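Caderno de oficina - escrita de comédia, grupo de terça
Março, entrada das 21h

Leitura em voz alta do bloco novo do Raimo Räsänen para a noite do Uibo. Doze minutos no papel, cronometrados por mim em quase catorze, porque ele respira antes de cada remate como quem pede licença. Já lhe disse em janeiro. Ele anota sempre e depois respira na mesma.

O texto do elevador continua a não me convencer. O Jérémie Aubert jura que em Villholm a sala veio abaixo. Pode ser, mas em Villholm havia 34 pessoas e conhecíamos metade. Quero ouvi-lo numa sala fria antes de lhe dar o fecho. Em Bristovach, com 114 lugares vendidos, o mesmo número arrancou uma gargalhada no princípio e depois tosse.

Experiência de hoje: cortar toda a explicação entre a premissa e o primeiro remate. Raimo leu as duas versões seguidas. A curta entra melhor, mas perde a mãe, e sem a mãe a chamada do fim não tem a que se agarrar. Proposta do Jérémie: pôr a mãe no título do número. Não percebo como é que se põe uma coisa no título de um número de stand-up, que não tem título nenhum. Fica registada. 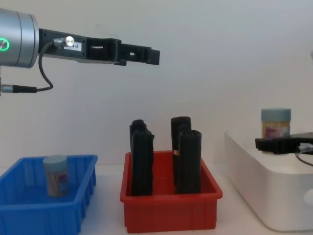 N.º 6

Segunda parte, os perfis. A newsletter Dratier pediu a cada um uma biografia na terceira pessoa. A do Jérémie tinha "voz incontornável da sua geração". Perguntei quem o tinha dito. Ninguém, foi ele a resumir. Riscado. Ficou: escreve e atua, é de Villholm, coapresenta uma noite mensal. Chega perfeitamente e ainda sobra espaço para a ligação ao blogue.

A minha está pior, reconheço. Três versões e em todas pareço estar a concorrer a um lugar numa seguradora.

Sobre o selo de "autor em destaque" que a plataforma nos deu: o Raimo quer abrir a página com isso. Sou contra. O texto destacado teve muitas visitas e seis comentários, dois deles a vender relógios - não sei o que isso prova acerca da escrita.

Para a próxima:
- Raimo traz o elevador com a mãe de volta, mas numa frase só
- Jérémie experimenta a abertura sem pedir palmas
- eu levo o diálogo do dentista, que anda parado desde o outono
- confirmar com o Uibo se há um microfone ou dois; o sketch a meias não se faz com um

Saímos às 23h. O Jérémie ainda defendia o título nas escadas.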